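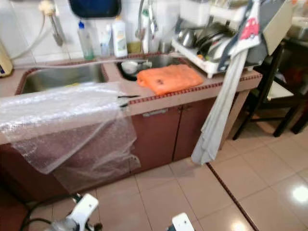
Kitchen with tiled counter and double sink

Housekeeper, part-time - Povell Guest House

Povell is a small guest house with 19 rooms and a shared kitchen on the ground floor. We are looking for a housekeeper to join us in April. The job is 26 hours a week, mornings and early afternoons, with every other weekend off.

What you will do

Strip and make beds, clean bathrooms, vacuum halls and stairs, and restock towels and soap. You will also clean the shared kitchen once in the morning and once before you leave. That means sinks, counters, stove top, floor and trash. Guests wash their own dishes, but some get left behind and you will be asked to deal with those too.

Laundry is done in the building. Sheets go through the washers in the basement and have to be carried up one flight of stairs - there is no elevator.

You report to Simin Taheri, the house manager. Most days you will work alongside Thảo Lò, who has been here six years and will train you for the first two weeks. Training is paid at the full rate.

What we ask for

Some cleaning experience, paid or not. Hotel work is a plus. You should be able to lift 30 pounds and be on your feet for a full shift. Basic English is enough. You need to be on time, as checkout is at 10:30 a.m. and rooms have to be ready by 3 p.m.

Pay and benefits

$19 an hour, paid every two weeks. Paid sick days from the first month and one week of paid vacation after a year. Lunch is provided on shifts of five hours or more. Work shirts are supplied, shoes are not. Parking is behind the building, or take the bus to Quezada Street and walk two blocks.

How to apply

Stop by the front desk between 11 a.m. and 4 p.m. and ask for an application, or send a short note with your work history and the phone numbers of two references. Please write "housekeeper" on it - we are also hiring a night clerk and the two get mixed up. Simin calls everyone back, usually within a week. Interviews are held at the guest house and take half an hour, including a walk through the rooms.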